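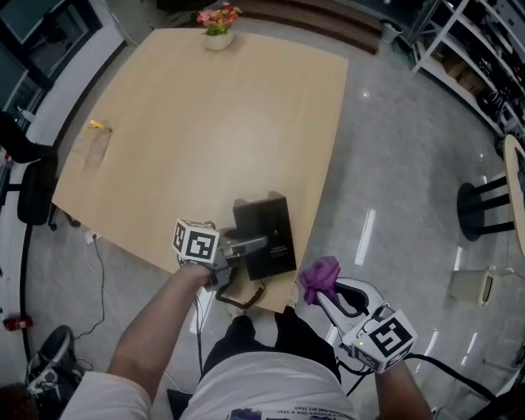 Pink and red flowers on the table. Fake ones, so even I can't kill them.

So I've gone and joined a dance class. Me! The person who once pretended to have a sprained ankle at my own cousin's wedding so I wouldn't have to do the Nutbush.

The place is called Gatadance and it's up a flight of very steep stairs above a tile shop, which means you've had your warm-up before you even get in the door. It's forró, a partner dance from the north-east of Brazil, and our teacher Jussara Coutinho grew up with it and can't quite believe how stiff we all are. She's tiny and loud and she calls everybody darling, including the bloke who came up to read the meter.

First week there were 4 of us who'd never done it before. I got paired with Bernd Wendt, a retired surveyor with enormous feet and lovely manners. He apologised every time he stepped on me and I apologised every time I stepped on him, and between the two of us I don't think we heard a single bar of the music. Jussara made us shut our eyes and just sway on the spot for a whole song. I felt like a complete dill for the first minute and then, I don't know, something in my shoulders let go and I wasn't thinking about work or the rego being due or any of it.

The basic step is two to one side and two to the other, and I swear it's easy until you're asked to turn. I keep going the wrong way! Every time! I've been practising in the kitchen in my socks while the pasta's on (the lino is perfect for it, much better than the carpet) and the dog has taken to leaving the room.

Shoes. I know some of you are going to ask. I started out in my runners and that was a mistake, they grip the floor and your knees cop it when you try to pivot. Jussara's advice was anything with a smooth sole that won't fly off. I tried on a proper pair at Brandes in the arcade and they were gorgeous, soft as butter, and then I turned over the tag and they were $217. Back on the shelf they went. I ended up with some flat leather lace-ups from the op shop and rubbed the soles on the driveway a bit because they were so slippery. Not glamorous but they do the job, and I've still got petrol money.

I've also been going down a rabbit hole with the music. My playlist is up to 111 songs and it's nearly all accordion, zabumba and triangle. The triangle! I had no idea it was such hard yakka. I had a go of Jussara's after class and my wrist was cramping inside one song. Benedikt Oltmanns (he's in the intermediate group and is very patient with the rest of us) reckons it took him most of a year before he could keep it going and talk at the same time.

There's a social night coming up in November, with a live trio and a bring-a-plate supper. I said I'd only come to watch and Jussara laughed so hard she had to sit down. So I suppose I'm dancing. I've put my name down for cheese bread too, which I've made exactly once and which came out like squash balls, so if anyone's got a recipe that works with the tapioca flour you get at the supermarket, please pop it in the comments. Mum's already offered her curried egg sandwiches as a backup.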